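# Ninia amplía su archivo de demostraciones y endurece el filtro de la cámara de muñeca
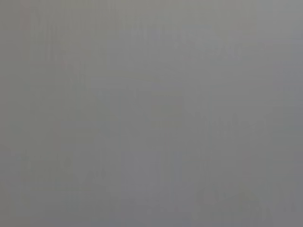

El grupo de manipulación de Ninia ha cerrado la segunda campaña de recogida de demostraciones para Vik, el modelo con el que la empresa pretende automatizar la preparación de pedidos en estanterías bajas. La campaña deja 154 episodios grabados por teleoperación, de los que 94 han pasado al conjunto de entrenamiento. El resto queda en cuarentena hasta que se complete la revisión manual. Según la nota técnica distribuida por la empresa el 31/07/2024, el criterio que más episodios ha retenido es la calidad de la vista de muñeca. El caso extremo es el de los fotogramas grises casi uniformes, con un rayado vertical muy tenue y manchas sin contorno en las que no se distingue ni la pinza ni objeto alguno. Un fotograma de ese tipo conserva un brillo medio normal, por lo que el control anterior, basado solo en umbrales de exposición, lo daba por válido.

El nuevo filtro calcula el contraste local por bloques y la densidad de bordes de cada fotograma. Si ambos valores caen por debajo del mínimo durante más de dos fotogramas consecutivos, el episodio se marca y sale de la cola automática. Iolanda Pacheco, responsable de datos del proyecto, explica que la medida se aplica antes de la compresión y que no altera los archivos originales. «No borramos nada. Se etiqueta el tramo, se guarda el motivo y lo decide una persona», señala.

La nota no atribuye los fotogramas degradados a una causa única. El equipo mantiene abiertas tres comprobaciones: el sensor, el enlace de vídeo y la decodificación en el servidor de almacenamiento. Los registros de posición articular y de apertura de la pinza se guardan por un canal separado, de modo que un episodio con vídeo inservible puede conservar una trayectoria completa. Nadège Lefèvre, encargada del entrenamiento, prevé usar esas trayectorias en una rama sin entrada visual – una prueba secundaria, sin efecto sobre la versión principal de Vik.

## Protocolo de grabación

Cada demostración comienza con el brazo en posición de reposo y termina cuando el operador confirma la entrega del artículo. Las sesiones se organizan en bloques de unos 157 minutos, con calibración de la cámara al inicio y al final. Los operadores anotan el resultado en tres categorías: completada, completada con corrección y abandonada. Las dos primeras son admisibles para el entrenamiento. Las abandonadas se reservan para el detector de fallos.

Edvin Söderlund, que coordina los turnos de teleoperación, indica que desde esta campaña el puesto de control muestra el índice de contraste junto a la vista en directo. El operador puede detener la grabación en cuanto el valor baja, sin esperar a la revisión posterior. En la primera campaña ese dato solo aparecía en el informe nocturno.

## Calendario

La herramienta de etiquetado, denominada Eter, se actualizará para admitir marcas por tramo y por cámara. Hasta ahora una marca afectaba al episodio entero, incluidas las vistas fijas. Con el cambio, Ninia espera recuperar parte del material en cuarentena, aunque no facilita una estimación.

La siguiente campaña está prevista para noviembre en las instalaciones de Tendau, con los mismos brazos y un catálogo de artículos distinto. Siv Wallin dirigirá la recogida sobre el terreno. La versión revisada del protocolo, con los umbrales definitivos del filtro, se enviará a los centros participantes antes del inicio de las grabaciones.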